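How to Keep a Drive Chart at a Football Game

A drive chart is the easiest record of a football game you can make by hand. It takes one sheet of paper per half, and when the game is over you can write a full recap from it without watching the game again.

What you need

A clipboard, two pencils, and a ruled sheet with seven columns: quarter, team, start time, start spot, plays, yards, result. Leave a wide margin on the right for notes.

Step 1. Fill in the top before kickoff

Write the teams, the field, the weather and who won the toss. On my Tratham sheets I also put the wind direction, as it matters for punts and long kicks.

Step 2. Start a new line at every change of possession

When a team takes over, write the clock time and the yard line. Use a letter for the side of the field, so the Tratham 30 becomes T30 and the Arkach 30 becomes A30. A kickoff return is not part of the drive. The drive starts where the return ends.

Step 3. Make one tally mark per play

Runs, passes, sacks and kneel-downs all count. A play wiped out by a penalty does not, but the penalty yards still move the ball, so note them in the margin – "hold -10" is enough.

Step 4. Close the line

Write the result (TD, FG, punt, INT, fumble, downs, half) and the spot of the ball. Work out the yards from the two spots. A drive from T30 to the end zone is 70 yards. If it took 11 plays, the line reads 11-70-TD. 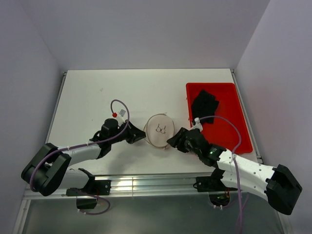

Step 5. Mark the big plays

Pick a few symbols for the margin and keep them simple. Valdemar Ravn, who kept the Arkach charts before me, circled turnovers and put a star by any gain of 30 or more. I use a tiny pair of eyeglasses for a play I want to look at again on film. Two joined loops with a short stroke up from each side, like the little line design on the fabric in the hoop, is all it takes and can't be mistaken for a number.

Step 6. Check the sheet at halftime

Each team's start spot should match where the last drive ended, allowing for the kick or return. Fix any gaps while you still remember the plays. Keep the finished sheets in a folder by season and start a clean set in August.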